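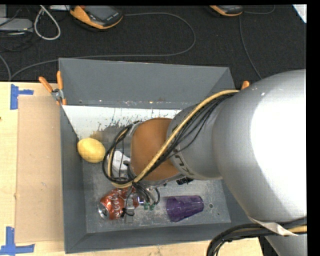 4.2 Where the wear sits

I'll admit I started this part of the study expecting the rims to be the interesting bit. Everybody grabs a bin by its rim, everybody knocks the rim on a door frame, and when Dwight Fraser and I drew up the first scoring sheet in June we gave the rim a whole column of its own and squeezed the inside into a single box marked "interior." Big mistake! By the end of the first afternoon at Farnus we were writing sideways in the margins of that one box, and the rim column was mostly blank.

So we redid the sheet. The version used for all 457 bins in the survey splits the interior into the floor, the walls, the line where a wall meets the floor (we just call it the seam), and anything that's been built in or added, such as a ramp, a divider or a sloped panel. Each of these gets a score from 0 for clean to 8 for "I would not put my lunch in this." The official wording for 8 is in the appendix and is a lot duller.

Figure 3 has a good one to keep in mind while reading the rest of this section. It's a rectangular gray bin on a light wooden table, with a tall back wall that slopes outward and a much narrower wall on the left. Look along the base of the back wall and you get the small specks and scuffs that made us add the seam to the sheet in the first place. The white sloped panel in front of it is a different story, with dark streaks and chips and a sort of splattery wear, and then there's a brownish worn patch below that. The floor is scratched, with pale scuffs. I scored the panel a 7 and the seam a 3, and Dwight (who is kinder than I am about most things) went one lower on the panel and agreed with me on the seam.

That pattern came up again and again. Seams collect marks, but the marks stay small. Sloped surfaces take a beating. My guess is that things get dropped or slid onto a slope at whatever angle they happen to arrive, and corners and edges drag on the way down, while a flat floor mostly gets things set on it and shoved sideways. We never watched any single bin for long enough to prove this, and I'd be happy to see somebody do it properly.

Color muddied things more than I'd like. Dark streaks on a bright white panel jump out at you from across the room, and the same streaks on a gray floor can hide until you tilt your head. Imtiaz Fakir pointed this out after he rescored a batch of ours from Rendetti and came back with higher floor numbers than either of us. He'd been using a flashlight held low to one side, and we'd been using whatever was on the ceiling. After that we all used the flashlight, and we went back and did the Rendetti floors over. The Farnus floors were done the old way and could not be repeated, as the bins had gone back into use by then, so please read the Farnus floor scores as a bit on the low side.

Then there's the question of what counts as wear at all. A scratch is wear, fine. A chip is wear. The brown patches gave us real trouble, and they are not all alike. A few wiped off with a damp cloth and were scored as dirt, and others stayed put no matter what we did to them. When we couldn't test a patch, we described it as worn, gave it a floor or panel score on appearance alone, and put a little flag beside it. Flagged scores are left out of the averages in the next section.

Holes were their own headache. Plenty of bins have one, like the small dark round one near the lower right of the floor in Figure 3, and at first I wanted to score them all as damage. Dwight argued that a neat round hole could just as easily be a drain or a fixing point, and that we'd be punishing bins for how they were made. He was right, so a hole only went into the score when its edge was cracked or torn and we could get close enough to check. Otherwise it was noted and left alone.

One last thing on reading the tables. Scores are for the parts of a bin we could see. If something was standing in it or lying across it, we scored what was left and wrote down which side was hidden, and we never filled in a hidden wall by copying the one opposite. I did that exactly once, on a Kadis bin, and when the contents came out the wall I'd guessed at had a gouge in it as long as my hand.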